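The Office of Remaining Matters

When the Rolten Foundation for Fairer Finance resolved to close, it appointed Hermenegildo Camacho to see that it closed correctly. His letter of appointment ran to 28 pages. It gave him the title of Director of Remaining Matters, an office in the Plarkgate building, and authority over all questions which the Foundation had raised and had not yet answered.

There were 785 of these. They had been entered over the years in a gray register, each with a number, a sponsor and a date for review. Mr. Camacho read them in order. Question 1 asked whether a bank could be owned by its borrowers. Question 16 asked the same thing in longer words. Many concerned the town of Trarkau, where the Foundation had once lent money at no interest for a period of years and had then written a great deal on the subject.

The terms of closure were clear. Each question was to be answered, transferred to another institution, or withdrawn by its sponsor in writing. Mr. Camacho wrote to the sponsors. Several had died. One, a former trustee living in Trujillo, replied that she had no memory of asking anything, but that she would be glad to hear the result.
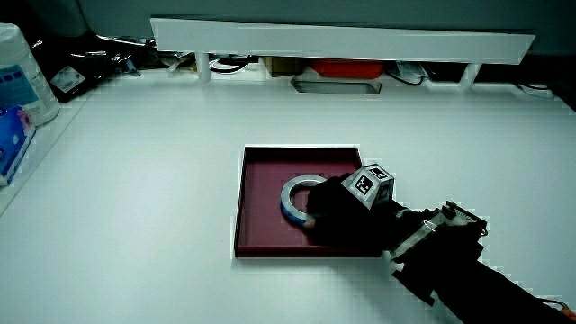 By August he had disposed of all but one. Question 402 had been entered without a sponsor, in a small upright hand, and it read: "What do we owe the people of Trarkau for having been studied?" No review date had been set. The column for remarks contained the word "soon."

He applied to the trustees for guidance. The trustees replied that the matter fell within his authority. He applied to the Foundation's lawyers, who found that no debt existed, and who sent an invoice for finding it. He then took the train to Trarkau, at his own expense, the travel budget having been closed in the spring.

The town was smaller than the reports had led him to expect. The baker, who had received one of the loans, remembered the interviews well. A young woman had come every month with a list, she said, and had asked whether the family trusted its neighbors more than before. They had said yes each time. It had seemed the polite answer — and after a year or so it had become true, although by then the young woman had stopped coming.

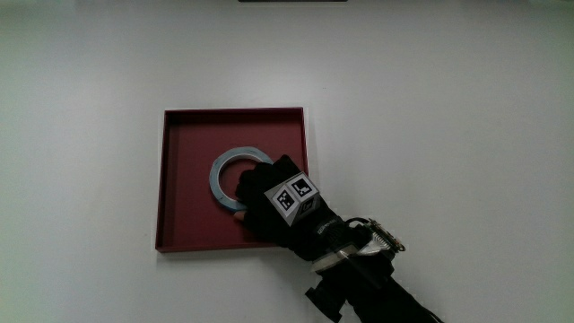
Mr. Camacho returned to Plarkgate with two pages of notes and a loaf of bread. He drafted an answer, and then a second answer, and neither could be entered in the space provided. On his last afternoon he cleared the desk until nothing was left on it but a shallow tray, square and dark red, in which he had kept the sponsors' letters. He placed the notes in the tray and opened the register to Question 402.

The balance remaining to the Foundation was 1,190 dollars. Under the terms of closure it was to pass to the general fund of the successor body, which had not been named. Mr. Camacho read the clause again. He wrote a check for the full amount to the town of Trarkau, and in the line for purpose he wrote "Reply."

In the register, under remarks, he left the word "soon" where it stood and added the date, Nov 14, 2018, and his initials. He then reported to the trustees that the Office of Remaining Matters had no further business, and asked to whom he should return the key. He received no reply to this letter, and the key is still in his possession.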